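Jitow (novel)

Jitow is a science fiction novel set in a drowned port called Ernura, where memories are pawned the way people once pawned watches. I've kept this page going for a while now, so forgive me if it wanders a bit - I'm very fond of the book!

The first print run was 600 copies, and they went quickly. My own copy is the second printing, with the corrected map.

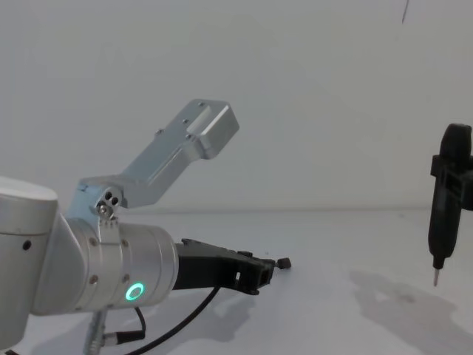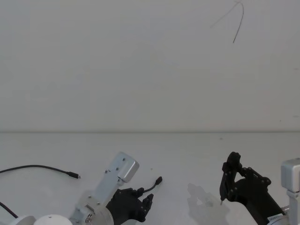

Over on the talk page, Ivanyshyn disagrees with me about the ending and says the narrator was never Esta at all, only somebody who had bought her memories and grown used to them. I've read the last chapter again with that in mind and I can't rule it out (the business with the ferry ticket does look odd), so both readings stay in the article.

Plot

Esta works behind the counter of a memory shop and isn't supposed to try the stock. She does, of course, and finds a childhood that matches her own in everything except the name of the street. The middle part, about 100 pages, follows her through the flooded quarter looking for whoever pawned it. I found this stretch slow the first time round and loved it the second.

Editions

The second printing came out in June and fixed the map, which had put the lighthouse on the wrong side of the harbour. It also added a glossary of 40 dockside words. A few of them never turn up in the story - I've looked - and I'd guess they belong to a chapter that was dropped.

Last updated 29/05/2021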